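Cekum Round Outdoor Table, Pale Gray

Tables > Outdoor > Round

The Cekum is a round table for terraces, balconies and small yards. It seats two with room for full plates, or three if one of you keeps to coffee. The top is pale gray with a mottled, concrete-like look, and no two tops come out with the same pattern.

The tabletop measures 900 mm across. We also make a wider top, 105 cm, on the same base, for terraces where the door and the railing leave enough space to walk past. Measure with a chair pulled out before you order the larger one.

Surface

The top is sealed at our Jutstead workshop before it ships. Rain will not hurt it. Coffee, red wine and wet leaves can leave faint darker stains if they are left overnight, and these usually fade over a few weeks outdoors. Wipe with warm water and a drop of dish soap. Do not use vinegar, bleach or a scouring pad. A second bottle of sealer is in the box, and one coat a year is enough in most places. September is a good time for it — the top is dry from the summer and the cold has not set in.

Base and weight

The table weighs 40 kg, and the 105 cm version a little over that. It does not need to be tied down on an ordinary terrace. Four leveling feet screw in from below and can be set by hand, which helps on tile that slopes toward a drain. Two people should lift it. Do not roll it on its rim.

Chairs that go with it

The top has a plain edge and no rail underneath, so most tub chairs slide partway in. Many buyers pair the Cekum with black woven-plastic chairs such as our Brudeo tub. A low lounge chair can stand off to one side by the railing, but its seat is too low for eating at this table.

Table linen

A hanging cloth tends to catch the wind on a balcony, and on a round top the corners of a square cloth hang lower than the sides. We suggest a smaller cloth that stays on the top, laid flat across the half where you sit. The Joo cloth is woven for this use. It is washable at 40 degrees, holds its color well in sun, and comes in sand or in navy with white stripes. Fold it in half lengthwise and it works as a runner. Cloths from other makers are fine too, as long as the dye does not run when damp. 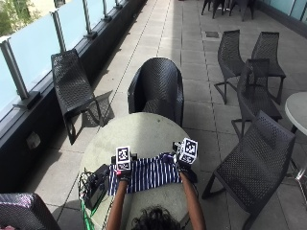
Dellmoor from the upper terrace writes that the stripes make it easy to get a cloth straight on a round table, where there is no edge to line it up with, and adds that two clips would be a welcome extra on windy evenings. Clips are sold separately and fit the plain edge of either size.

Delivery and returns

Tables are sent flat in two cartons, top and base. Assembly takes one wrench, included. Check the top for chips before you sign, and keep the foam corners until you are sure you want to keep the table. Returns are accepted if the feet have not been fitted.

The top and base carry a warranty against cracking under normal outdoor use. Stains and changes in tone are not covered.

Spare feet, sealer and replacement bolts can be ordered from the parts page.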